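Can a tabletop look after itself?

4 min read

The founder of Undano would like me to put my coffee down without a coaster. I would like to know who pays if it leaves a ring.

"You do," she says, "but it won't."

Undano sells wooden table and desk tops from a unit in Idemham, finished with an oil the company mixes itself. The leaflet says the surface "heals". I asked what that means, given that wood stopped being alive some time before it reached the workshop.

"It means you can rub more oil in," she says. "A scratch in lacquer is there for good. A scratch in oil you can treat at home in 10 minutes."

So it doesn't heal. You mend it.

"All right, you mend it. The leaflet was written by someone who has since left."

She is easier to like once she drops the leaflet. She spent years fitting kitchens for a chain called Jumley and saw plenty of tops go straight in the skip. Her own cost more than most people spend on a whole table, and a tin of the oil is another £30. I put it to her that a cheap top wiped with a cloth might last just as long.

"It might," she says. "I've got one at home. It's horrible, but it's lasted."

The company says it tested the finish against 196 household spills. Who did the testing?

"We did, in October. Tea, wine, beetroot, nail varnish. The nail varnish won."

That isn't in the leaflet either. Nor is the advice she gives freely in person, to keep anything with metal edges off the wood unless it has felt pads under it. Her main rival, Sönmez, prints that in large letters on the box, and I think the better of them for it.

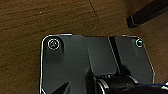 I also asked about the shine. Oiled wood is meant to look dull, or so I had always been told, and a slight gloss makes me suspect there is varnish in the tin.

"There's a bit of hard wax," she says. "People want to see the grain. If it's too flat they think it's dusty."

And does it show the dust?

"Everything shows the dust."

I drank the coffee. It left a faint ring, which she wiped with her sleeve and then, when that failed, with a cloth from under the counter. Most of it went. She says the rest will go with a second coat, and I have asked her to send me a photograph when it has.

Comments (3)

Had one of their tops for two years. Oiled it once, felt guilty ever since. Still looks fine to me.

£30 for a tin of oil?? Mine came from the hardware shop and the table hasn't complained.

Did she ever send the photo?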